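Rice first, then everything else: a morning in a Busdale kitchen

114 shares | 2 comments 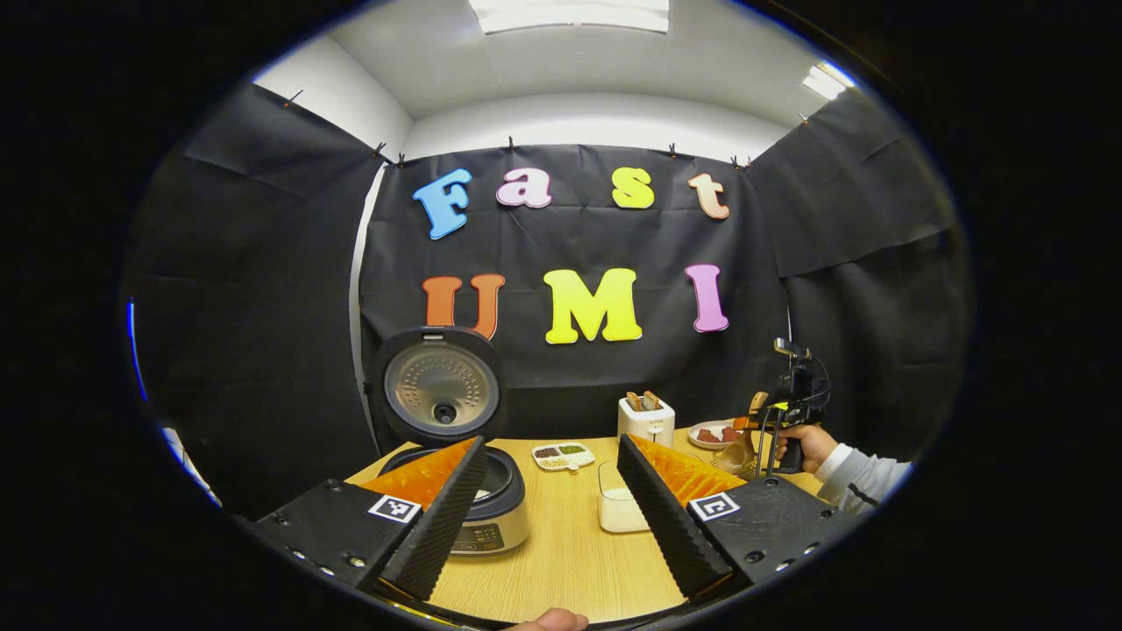

One table for the whole breakfast

The owner of the Numomton breakfast room in Busdale begins her work before it is light. I met her on a Wednesday, when the room is closed to guests and she has time to talk. She asked me not to write her name. "Write about the food," she said. "My name does not cook anything."

She keeps a rice cooker and a toaster on the same table, and for her this is the whole idea of the place. "In my mother's house it was rice in the morning. In my husband's house it was toast. When we opened, we argued for a week which one to serve. Then we bought a longer table."

The table is of light wood, and she likes to have things on it where she can reach them. I asked if a shelf would be more practical. She did not agree. "If I put the cooker on a shelf, the steam goes into the wall. And I am short. I want to look down into the pot."

The lid stays open while she fills it

She is strict about the lid. It must stand fully open when the rice goes in or out, and the inner metal plate must be washed each day. "People wash the pot and they forget the lid. Then they write to me that their rice smells of yesterday."

Her rice comes from Rathnayake, a small shop two streets away, and she buys dry beans and lentils there also. She likes to put them out in a small tray with two compartments, the dark ones on one side and the green ones on the other. "I can see what I have. If they are in a bag, I forget them until summer."

Does she cook them together with the rice? "The green ones, sometimes. The dark ones never. They need a night in water, and they colour everything."

Toast for those who want toast

About the toaster she speaks with less love. It is white, with two slots, and she says it is the third one since the opening. "Two slices is enough. With four slots you make four, and the last two are cold when somebody eats them." She wants the edges golden brown and the middle still a little soft.

Meat is served on a plain white plate, only a few pieces. Guests from the Joton side of the river ask for more, she told me, and she gives it to them, but on a second plate. "A full plate in the morning makes a person tired."

Before I left, I asked what she would change in the kitchen if she had money for it. She thought for a long time and looked at the window. "A better tap," she said. "This one I have to close with two hands."

Comments (2)

ricepot_122
I also forgot the lid for years. Can the inner plate be taken out on all cookers or only on some?

Harbour reader
We ate there in March and the lentil rice was very good. We had to wait for a table, so go early.

Contact the editors | Copyright Busdale Table Notes | Back to top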